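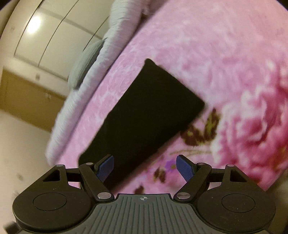

Black one on the pink floral spread, guest room

parura_4
Sorting out the guest room before my sister's family comes in October. I have a bunch of flat black things that all live on the bed for now and I'm sick of moving them. Do you store stuff like this flat, rolled, or standing up? The closet shelf is narrow and the bed has drawers under it, but those are full of sheets.

henriques
Flat, in the drawers. Move the sheets to the closet. Sheets don't care how narrow the shelf is.

Molldale Mike
Disagree. Anything black in a drawer picks up lint from whatever was in there before. I'd stand them up in a bin with the fold facing out. Got mine at Zoladon for 800 points and it fits under a window.

henriques
You can wipe out a drawer. A bin in a guest room is one more thing to trip on.

parura_4
I don't have Zoladon points, maybe 200. One more from the same room, in case it helps. 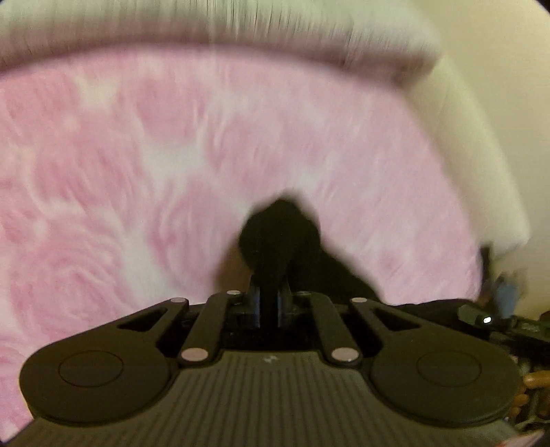 Another black one, blurry, sorry

tallgrass
Can't tell much from the second one. Is it soft or does it hold its shape? If it's soft I'd roll it. If it's stiff, flat is the only way.

parura_4
Some of each. The soft ones wrinkle if I roll them.

tallgrass
Then flat for everything, 4 to a stack at most. The bottom one gets creased if you go higher.

Molldale Mike
Still say bin. And take the bedspread off before you sort, florals show every bit of black fuzz.

henriques
Mine doesn't. Depends on the fabric.

parura_4
Going to try the drawers first. Sheets are already out on the chair.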